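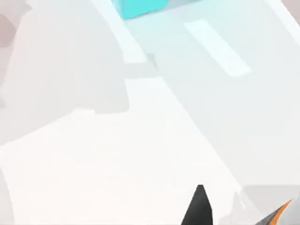 Week four is all about field position, my favourite part of the whole module, and I hope by Tuesday some of you will feel the same way! Most people watch American football by following the ball, and the ball is the worst guide to who is in control. A team can gain plenty of yards and still spend the whole afternoon backed up near its own goal line. Try thinking of the pitch as a plain pale surface with a single narrow strip lying across it, like the long white one beside the cyan block. The strip is your line of scrimmage. Every punt, penalty and return slides it one way or the other, and what we want to know is where it was lying when each drive began.

Terms you need for the seminar

Drive: one unbroken spell of possession, from first snap to score, kick or turnover.
Starting position: the yard line where the drive begins. We write it as distance from the team's own goal line, so "own 20" is 20 and "opponent's 30" is 70. Please stick to this, it saves so much muddle.
Net punt: length of the kick minus the return. If the ball goes into the end zone, take off the touchback yards as well.
Hidden yards: yards gained or lost without the offence running a play. Returns, punts, penalties on kicks, that sort of thing.

Worked case: Gusville at Sestora

I love this match. Ieva Juška has charted the full season for both colleges, 1,637 plays in all, and this is the one she always sends people to first. Gusville ran the ball for fun that December and finished well ahead on total yards. They lost by ten.

Go through the drive chart (on the reading page, under Deng) and look only at the starting positions. Sestora's punter kept dropping the ball inside the 15, and Gusville's returner twice let it bounce when he could have called a fair catch. One of those bounces rolled and rolled, and went down as a 60-yard punt. So Gusville had to put together huge, tiring drives just to get into kicking range, and Sestora were often one first down away from it when they took over.

Now look at the third quarter. Gusville have fourth and two on their own 38 and they punt. Was that right? Souad Chraibi's paper says go for it, and makes a lovely case, mostly from how well their left side had been blocking. Valbona Trajkovski says kick, given the wind and a defence that had just forced two short drives in a row. Read both before you decide. I change my mind every year.

A word on averages

Average starting position is handy but it hides things. Five drives from the 25 give the same average as four from the 15 and one from the 65, and those are very different afternoons for a quarterback! Always write out the list as well as the mean. Marilou Salazar's notes for the coaching group at Drotia have a neat way of doing this with a simple row of marks, one for each drive, and you can draw it by hand while the match is going on.

The older data set has 1,071 drives in it. Overtime is left out, and so are drives that were only a kneel-down before half-time, so don't be alarmed if your totals come up short against the printed box scores.

For Tuesday

Chart one half of any match you like, college or professional. Record the starting position of every drive, how it ended, and the hidden yards in between. Then write a short paragraph on which side had the better of the field, without mentioning the score. Bring two copies, as we'll be swapping them.

Reading: Chraibi, then Trajkovski, in that order. Salazar is optional but it's only a few pages and great fun.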